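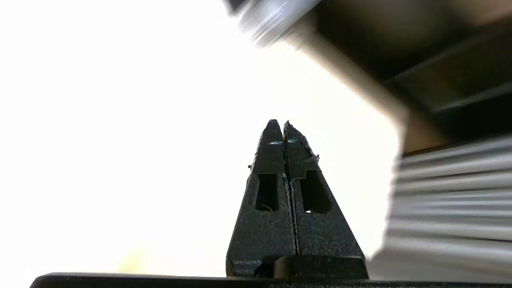

Fig. 5: Gripper fingers

5. Placing and care of the Gruvura sideboard

1. Sweep the floor where the sideboard will stand. Small stones can scratch the wood.
2. Lift the sideboard with two persons. Do not push it.
3. Leave 26 mm free between the back and the wall.

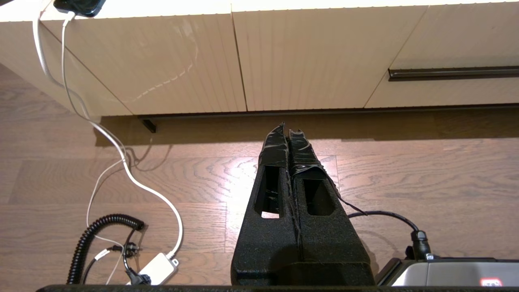

4. Wipe the ribbed front from top to bottom, along the grooves, with a soft cloth. On the cream finish, dust between the ribs is not easy to notice.

Caution: Do not use bleach or a rough sponge.

Note: For touch-up paint please write to Dilek Soylu at Relora and mention colour 578.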